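The arm on bench five

I'd expected something bigger. When Maddocks told me they were bringing robots into the packing room, I pictured cages and flashing lights, the sort of thing you see in car adverts. What they've got at the development bench would fit in my kitchen, next to the toaster. Everybody calls it Ada.

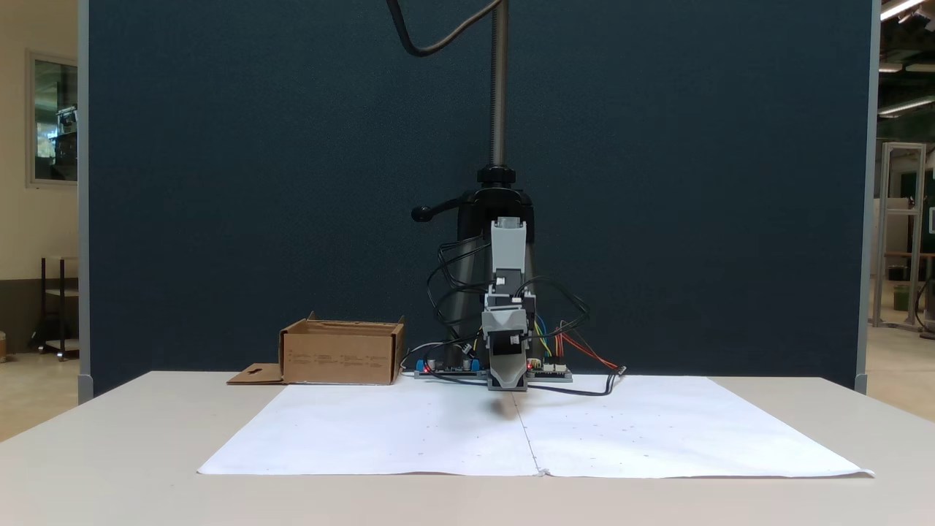
Ada at the test bench, with a cardboard box to one side and paper laid over the tabletop.

Maddocks packs board games and party bits for shops up and down the coast, and a fair amount of that is dropping small things into small boxes. One line, a travel game called Bukasine, goes through in batches of 794. I tried it for an hour and my thumbs were sore by the end (the packers were very kind about it).

The plan is for little arms like this to take on the dropping-in, and for the 13 people on the line to move over to checking, repairs and the fiddly gift sets. Some are thrilled. Two told me they'd rather keep the job they know, thanks — it's sociable, and you can chat while your hands get on with it. 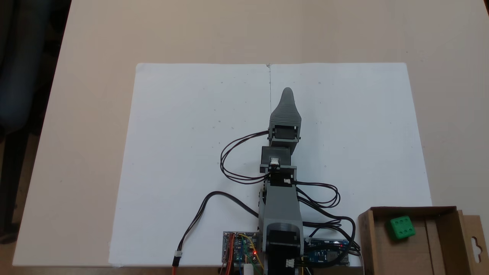 Seon-mi Won

I liked how homemade it all looked up close, with the ribbed grey plastic and the jumper wires in every colour going. There was a green foam die in the box, five dots up, and I badly wanted to roll it.

Pay stays the same until February, when the new rotas come in. I've asked if I can come back then and have another go at the gift sets.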